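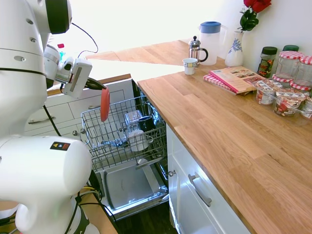 Why does soap get things clean?

Try rinsing a buttery knife under the cold tap. The water runs off and the butter stays where it is. Water and fat do not mix, so water on its own is poor at washing greasy things.

Soap is made of very tiny parts called molecules. Each one has 2 ends. One end is pulled towards water. The other end is pulled towards fat and keeps away from water.

When you wash up, the fat-loving ends push into the grease. The water-loving ends stay on the outside. Soon each small blob of grease has a ring of soap all over it. This ball is called a micelle (say "my-sell"). The water can now carry it away down the plughole.

Warm water helps. Heat makes butter and other hard fats go runny, and runny fat breaks up more easily. Scrubbing helps too.

People have made soap for more than 4000 years. Early soap makers boiled fat or oil with ashes from the fire.

Something to try

Put some water in a jar and add a spoonful of cooking oil. Screw the lid on and shake. Leave it to stand and watch the oil rise to the top. Now add a squirt of washing-up liquid and shake it again. What is different?

Words to know

Grease: thick oil or soft fat.
Molecule: a very tiny part of a substance.

Written by Sorcha Skinner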